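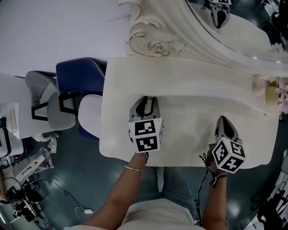 Handheld grippers in use at a cream tabletop, Drondiscombe.

About Stado

Stado helps schools, workshops and small manufacturers plan and pay for robotic equipment. We do not build robots and we do not sell them. Our clients come to us before they sign a purchase order, and we stay with them until the equipment is installed, insured and entered in their asset register.

The company was founded in Drondiscombe by Mabli Pugh and Ieuan Lougher, who had both spent their working lives in purchasing departments. Our office and demonstration rooms are still in the town. A second office, at Rosser, looks after leasing and service contracts.

What we do

Most enquiries begin with a quoted price. A quote for a gripper or an arm seldom covers the full cost of putting it to work, and our first task is to set out what has been left off: mounts, cabling, spare fingers, replacement markers, software licences, staff training, freight and the labour of setting up. We prepare a written budget covering the first 5 years of ownership, with the purchase, running and disposal costs shown on separate lines.

Where a client is undecided between fixed arms and handheld grippers, we arrange a trial at our rooms. Clients bring their own staff and, where practical, their own goods. Trials are charged at a flat rate of $1000 per day, credited in full against any planning work that follows.

We also advise on timing. Many public bodies close their capital programs in February, and applications received after that month are usually held over to the next funding year. A client hoping to buy within the same year should speak with us well ahead of the deadline.

How we charge

Planning work is charged at a fixed fee, agreed in writing before we start. The minimum fee is $2000. Stado accepts no commission, rebate or travel from any supplier, and this condition is written into every staff contract. Our invoices are payable within 21 days.

Maltum, our budgeting workbook, is supplied to each client at the end of a project. It remains theirs to use and alter – there is no annual licence.

Our people

Mabli Pugh, Managing Director. Responsible for client agreements and for the final review of every budget.

Ieuan Lougher, Director, Leasing and Service. Based at Rosser.

Thongchai Kaewsai, Senior Equipment Planner. Leads trials at Drondiscombe and writes the technical section of our reports.

Hywel Yorath, Finance Analyst. Maintains Maltum and advises on depreciation and grant conditions.

Hywel Samuel, Client Services. First point of contact for new enquiries and trial bookings.

Enquiries

New clients are asked to send a short outline of the work they wish to automate, the space available and the funding year in which they expect to buy. Supplier quotes may be attached if they are already in hand – they will be treated as confidential and will not be shown to other suppliers.

Page last reviewed Jun 28, 2019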